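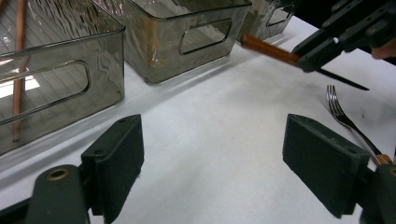
Cutlery sorting is the habit of keeping knives, forks and spoons apart when they aren't in use. I've written up a lot of kitchen topics for these pages, and this one gets me the most mail!

The oldest way I know is the upright jar. My friend Meriem Sqalli grew up with one on the table, handles down, and still thinks drawers are for string. Flat trays came later in her family (her aunt bought a Belhaj tray with five slots, and the teaspoons never fit).

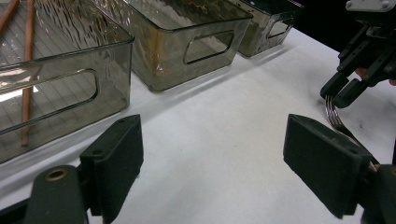
Then there's the order of the slots, which people will argue over all through dinner. I go forks, knives, spoons, left to right, the way I set a place. Iman Helmy puts spoons first and won't budge.

Separate bins are the roomy option, good for big households and potlucks. I once sorted 62 forks that way before an October supper, and only 59 came back.

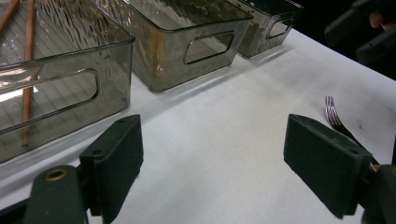
Translucent gray storage bins in a row, with handle cutouts.

See also: Drawer dividers; Place settings; Dish racks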